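# Three months with the Orkus audio Bible player

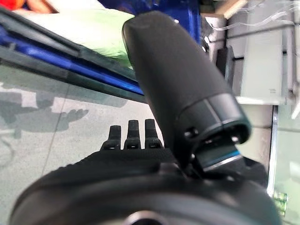

*Page last changed: May, mid-afternoon (fixed the battery section)*

I bought the Orkus because my eyes are tired by the time I get to my evening reading, and I'd started skipping it. I wanted something that would read Scripture out loud without also showing me my email. That was the whole shopping list!

It cost me 70 dollars from Girkia, who also sell choir folders and those huge-print hymnals. It showed up in a padded envelope with a short cord and a leaflet so thin you could read both sides at once.

## The reading itself

One narrator does the entire Old Testament and another takes over at Matthew. The first one is wonderful – slow, a bit gravelly, and he doesn't act out the voices. I listened to all of Job on my back porch over a week and got more from it than I have in years of reading it off the page. The second narrator is fine, but he rushes Paul, and Paul already writes sentences that go on for half a chapter. I ended up dropping the speed one notch for Romans and leaving it there.

You get one modern translation and that's it. My church reads from a different one, so when I try to follow along before Sunday school prep the words don't match, and I get annoyed and turn it off. If your translation matters to you, ask the seller before you pay.

## Finding your place

Okay, this is my gripe. There are big buttons for book and chapter, but nothing for verse. If you fall asleep in Psalm 119 (I have, more than once) you're going back to the start of it. The sleep timer would help if it had more than two settings, 9 minutes or 50. Who picked those?

It does remember where you stopped, even after the battery dies, and my old Trindo player never managed that.

## Battery and sound

I first wrote that the battery lasts a week. Mine now goes closer to five days with an hour each night, so I've changed that. The speaker is clear for one person in a quiet kitchen. We tried it in our small group with the window fan running and the back row gave up by the second chapter of Ruth.

## Extras

There are 675 hymns on it, mostly piano with no singing. I thought I'd ignore them and now I play them while I do dishes. The daily devotional tracks are pretty bland and I quit after a few.

Four stars from me. I'd buy it again for my aunt, but I'd set the speed for her first and put a sticker on the chapter button.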